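Notes on `kitstead`, last touched Friday, December 20, 2024.

Hi! You've found the little toolbox I use to turn two-handed gripper recordings into something a policy can learn from. It reads the raw video and motion logs, lines the two hands up in time, works out how wide each gripper is open, and writes training episodes. I wrote most of it in July over a few long evenings, so some of the names are silly and I've stopped apologizing for them.

## What it does

- `kit sync` matches the left and right streams to one clock
- `kit width` finds the yellow fingertips and turns them into an opening value
- `kit pose` runs the tracker and puts both hands in a shared table frame
- `kit pack` cuts everything into episodes and saves them

You can run them one by one (I do, when something's broken) or all together with `kit all path/to/session`. Output lands in `out/`, and yes, it will happily overwrite what's there, so move your old runs first!

## The width step

I'm proudest of this one. Early versions looked for the whole finger, and black fingers against anything dark were a mess. Now it looks only for the yellow tips, inside a fixed patch low in the fisheye view, and fits a line through the last 30 detections to smooth out the jumps. If it loses a tip it holds the old value for a bit and then marks the rows as `stale`. Please don't train on stale rows. I did, and the policy learned to open its hand at random, which was funny for one afternoon.

The trouble starts when the other hand comes into view. Its fingers have yellow on them too, and there's a yellow ring around the lens, so a plain color threshold grabs the wrong thing.

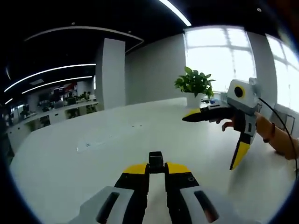
## Keeping the two hands apart

The fix is `mask_other: true` in the config. It throws out any yellow blob outside the patch before the fit even starts. If your hands work very close together you may still get a mix-up, so run `kit peek` and scrub through the overlay. Wrong tips show up as sharp spikes in the plot.

The pose step has its own grumbles. Plain walls and big white tabletops give the tracker very little to hold on to, and bright windows make the exposure jump. A plant or a sheet of paper on the table helps a little. If tracking drops for more than 30 frames, `kit pose` splits the session there and starts a new piece.

## Settings I'd leave alone

```
min_episode_frames: 300
patch_height_px: 40
mask_other: true
```

Going lower on `min_episode_frames` gives you lots of tiny scraps with no real task in them.

## Still to do

- The Molau loader works but it's slow, and I know why, I just haven't fixed it
- Bosman export drops the right-hand timestamps
- Tests for `kit sync` (there's one. It passes.)

Vlastimil Kubíček wrote the first version of the clock matching and still answers questions about it, bless him. For everything else, open an issue and attach your config and the `sync.log` file.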